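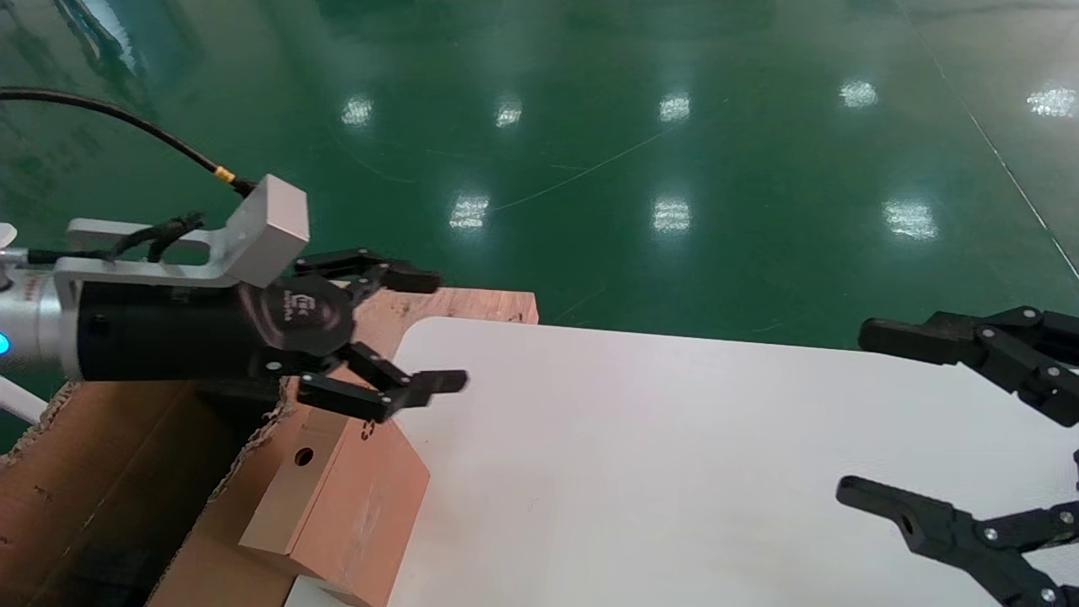

Open day at Prirnano
10/26/20

The open day at Prirnano's new automation hall began, as these things do, with name tags. 203 of them had been printed and most were the right way round. Then came a safety talk, a pair of plastic glasses each, and a walk past a very long row of coat hooks to the robot floor.

That floor deserves a word. It is green, glossy and so clean that you can count the ceiling lights by looking at your shoes. Our guide told us it took 7 coats of something and that we were the first group allowed on it in street shoes. Several of us walked differently after that.

The main attraction was a station built by Prudico, with arms by Zereo and software from Carrilho. If you are wondering which of the three you call when it stops, so were we. The answer was "it depends," delivered with the calm of people who have had that phone call.

It is a two-handed setup, and the hands are the interesting part. They are black, with long jointed fingers held together by a lot of silver screws, and they work over a white tabletop at a height that would suit a person with a bad back. A gray sensor housing rides on a bracket above the wrist, with its cable looping over to it. The brochure shows the same arm with no cables at all. Brochures are like that.

Expectations had been set at the door, where a poster promised 900 picks an hour. The small print said this was a goal for next May. What we got was slower and a good deal more fun to watch. The fingers come in from both sides with great care, like two people trying to pick up the same dropped glove, and the crowd goes quiet in a way it had not for the safety talk.

Questions ran long. Yes, it can be taught a new job. No, it does not take an afternoon. The fingertip pads are parts that wear out, and they are sold in boxes of 100, a number that got a low whistle from the purchasing people at the back. Someone asked whether it could fold a fitted sheet and was told that this was under review.

Lunch was sandwiches, served by hand. The next open day is planned for May, and sign-up is through the front desk at Prirnano. Wear flat shoes, and bring your own pen, as the ones at the desk had all gone by ten.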